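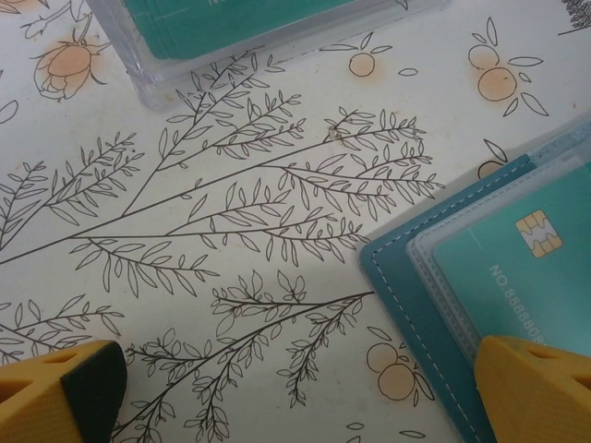
Start with the thumb. Everyone up, arm out, one eye shut, then the other. Thumb jumps against the back wall. Let them do it twice, people like it. Then: that's parallax, that's the whole talk, can all go home. (Pause. Don't rush the next bit like at Irnbridge.) Slide 1 up now, outlined leaves and orange fruit. Find the little brownish speck on the twig, up near the tip of the big spray, top right. Give them time. Say: call the drawing the far background stars, call the speck our near star. Suppose it was floating a bit above the printing. Move your head and it'd slide along the twig, and the slide tells you how far up it floats. Speck stays the same, twig stays the same, only you moved. If front row can't find it, use pointer, batteries in left pocket.

Where do we move our head to?

Walking across the garden no good. Stars too far. Other side of the Earth, still no good for stars (fine for the Moon, mention Moon if time).
So wait six months. Earth has gone half way round the Sun. Same star, second look, as far apart as we can get without a rocket.
March and then September is how I did it for the leaflet. Two dates, same patch of sky.
Draw the long thin triangle on the flipchart. Sun in middle, Earth each side, star at the point. Draw it LONG. Then say it should run out of the door, down the hill and well past Grinitness and it would still be too short.

Why it took so long

Greeks thought of it. Looked for the shift, saw none. Two choices: Earth doesn't move, or stars are absurdly far off. They mostly went for the first. Not stupid! Be fair to them. 2,000 years is a long wait for a better instrument.
Telescopes come in, still nothing for ages. People thought they had it and hadn't. Air wobbles, tubes bend, the Earth nods a bit on its axis, light itself seems to tilt becuase we're moving (rain on a windscreen, do the windscreen).
First good ones in the 1830s. Near stars only.
Key point, slow down: the shift for even the nearest star is less than one second of arc. Coin seen from miles off. No need for the exact sum, Heather Chisholm asked for it last time and I got it wrong in front of everyone.

Arcseconds, quick

Degree = full Moon twice over, near enough.
Cut a degree in sixty, cut that in sixty. One arcsecond.
Parsec = distance where the shift is one arcsecond. Bit over three light years. It is a DISTANCE. Film joke here if room is awake, skip if not.
Half the shift, twice the distance. Tenth of the shift, ten times the distance. That's all the maths tonight.

Doing it from space

No air, no wobble. Satellite looks at each star over and over for years.
A star 800 light years away now has a distance you can trust. When I was at school that was a guess with a brave face.
Star at 800 light years: light left before there was any clock in the church tower. Check date of church with Bríd Hayes before saying this!!
Still runs out in the end. Far enough away, shift too small, have to use other tricks (pulsing stars, exploding stars). Every one of those is checked against parallax at the near end. If bottom rung wobbles the ladder wobbles. Say that slowly.
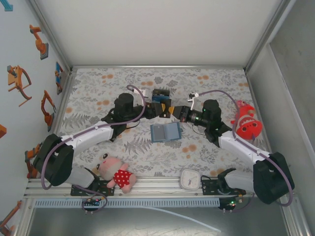 Can we do it from here

Yes, sort of. The 8 inch at Starstead plus a cheap camera will do an asteroid in one evening. Two sites, same minute, compare the pictures.
We did this 04/06/2018 with the Rao group. Irnbridge got cloud at the wrong end of it, took what we could. Answer came out a bit long. Show it anyway, people like a wrong answer with the working shown.
A really near star is possible at home with patience, needs a couple of years and somebody who keeps notes. I don't keep notes.
Ask for hands up for next try. Sheet by the tea urn. Need names AND email, last time was names only.

Questions I'll probably get

Does the Sun move as well? Yes. Stars drift too, so a near star draws a wiggle, not a neat line. The drift carries on year after year, the wiggle repeats every year, that's how you seperate them.
Why not use Mars as the other end? Could do. Bigger triangle. Someone has to go.
Is it the same as 3D glasses? Same idea, yes, your eyes are a small orbit.
Biggest distance by this method? Thousands of light years and still creeping up. Don't give a number.
Aliens. Be nice.

Finish by half past, keys back to Bríd. Leaflets on the way out, 242 left in the box, PLEASE take two.

Related talks

What colour is a star, really?
The Moon from Grinitness Hill, a beginner's walk
Pulsing stars and how to time them
Starstead open evenings: what to bring
Meteor showers without a telescope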